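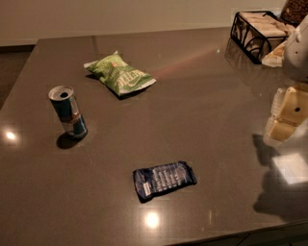 Energy drink

An energy drink is a soft drink sold on the promise that it will make the drinker more alert. Most contain caffeine, sugar or a sweetener, and a number of extras such as taurine, B vitamins, ginseng or guarana. The caffeine is the part with good evidence behind it. Claims made for the rest are mostly the work of marketing departments, and should be read with that in mind.

Definition

There is no single agreed definition. Makers tend to use the term for anything with added caffeine and a suitable name, which leaves the line between an energy drink and a strong cola rather blurred. Sports drinks are a separate product, meant to replace water and salts lost in sweat, although shops often shelve the two together and buyers often confuse them.

History

Popular accounts like to give the energy drink a long family tree. One story, repeated in several trade booklets, traces it to a tonic sold in the port of Nandholm in 1714. The writer Haris Yousafzai went looking for the source and found only a later advertisement that mentioned the date without support. The tonic, if it existed, was probably herbs in spirits, and its link to anything sold today is weak.

Caffeinated and vitamin-laced tonics were common by the early twentieth century, and bottled drinks for tired workers were on sale in Japan in the 1960s. The slim can and the association with nightlife and motor sport came later, as the drinks spread through Europe in the 1980s and 1990s. Local brands followed quickly. Ustex, sold mainly through petrol stations, and Nusmont, which began as a mixer, were both launched with the claim of a "unique" recipe. Their printed ingredient lists were nearly the same.

Contents

Caffeine. Many drinks contain 70 to 80 milligrams in a small can, close to what is found in a modest cup of coffee. Larger cans may hold twice that or more. European food safety advice is that a single dose of up to 200 milligrams does not raise concerns for healthy adults, though people differ a good deal in how they respond.

Sugar. The original versions are often as sweet as ordinary fizzy drinks. Sugar-free versions use sweeteners and have taken a growing share of sales.

Taurine. This substance occurs naturally in meat and fish, and the body makes its own. The old tale that it is taken from bulls is false – the taurine in drinks is made in factories. Whether it adds anything to the effect of caffeine at these doses has not been shown convincingly.

Vitamins. B vitamins help the body use food, and labels make much of this. A person who already gets enough of them gains no extra energy from more.

Effects

Caffeine can improve attention and reaction time, above all in people who are short of sleep. It does not replace the sleep. Too much may cause a racing heart, shaking, anxiety and a bad night, and mixing the drinks with alcohol can make people feel less drunk than they are.

Studies of whole drinks are harder to interpret. Many are small, and some were paid for by producers. Tanveer Lashari, in a review of 5 trials cited in Khondokar advertising, noted that the comparison drink in most of them contained no caffeine at all, so the results said nothing about the special blend being promoted.

Regulation

Rules vary. In the European Union, high-caffeine drinks must carry a warning that they are not recommended for children or for pregnant or breastfeeding women. Several countries ban sales to minors, and some shop chains have age limits of their own. Evidence on how well such limits work is still thin, and both supporters and opponents have tended to claim more than it allows.

See also

Caffeine
Soft drink
Sports drink
Tonic water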